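Plendulora Home Arm, reviewed: can it do the chores yet?

Posted 25 November 2022 by Eylül Çınar
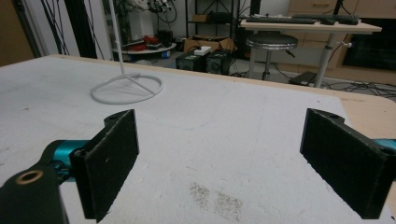
I have spent a good part of the fall with the Plendulora, a two-finger arm that its makers at Mavdale would like you to think of as household help. It costs $1,390, which buys the arm, a clamp for the edge of a table, a power brick the size of a meatloaf and a login. The second pair of finger pads is extra.

I should say where I stand. I hate wiping tables, I hate pairing socks, and I would hand both jobs to a machine tomorrow with no feelings of guilt. So I was an easy customer.

Setup took me most of an evening. The arm clamps on without trouble, but the software wants to be taught each chore by hand, and it wants to be taught a lot. You take hold of the wrist, walk it through the job, press the button, and do it again. The manual suggests 40 rounds per chore. I did all 40 for "put the mug on the rack" and by the end the mug was as clean and well traveled as any in the state.

And then it put the mug on the rack! I'll admit I called my sister. It is slow, and it stops short of the handle for a moment as if it has remembered something upsetting, but it gets there most of the time. Move the rack a hand's width to the left and it still manages. Swap in a different mug and you had better have a broom nearby.

Socks went worse. Two flat fingers are a fine way to pick up a block and a poor way to pick up anything that flops. The Plendulora would pinch one sock, lift it, carry it with great ceremony over to the other sock, and drop it on the floor. I gave it a full week of lessons. We now have an understanding about socks, and I do them.

Wiping was the surprise. It holds a folded cloth firmly and goes back and forth in nice straight lines, a better worker than my teenage self. What it has no idea about is dirt. A spotless table and a table with dried gravy on it get the same four passes and the same little chime at the end. If the stain is still there, that is between you and the stain.

I also borrowed the older Liao arm from a friend who runs a small frame shop, to have something to compare. He uses it to move finished corners from the bench to a tray, all day, same corner, same tray. It's very good at that. He says it paid for itself, though he also says he built the bench to suit the arm and had to give up his radio shelf. In my kitchen the Liao was hopeless, and louder than the dishwasher it was failing to load.

That is more or less the state of things, as far as I can tell from one kitchen and one frame shop. Give a machine the same part in the same place and it will outwork you. Give it a Tuesday-night sink and it needs you standing there with a hand near the switch, at which point you could have washed the forks.

Some smaller gripes. The cable is too short. The app logs you out in the middle of a lesson. The pads pick up lint and crumbs, and the only cleaning advice in the manual is "keep pads clean." Support at Mavdale did answer my email within a day, and the person was very kind about the gravy.

Mavdale promises an update in January called Ustotton, which is supposed to let the arm learn from fewer rounds. I'll try it, and I'll report back if the socks improve.

Good: solid clamp, steady grip, does mugs (one kind).
Bad: price, socks, short cable, no interest in whether the table is clean.
Score: 2 out of 4. Buy it if you like teaching. If you want a clean kitchen, the sponge is still ahead.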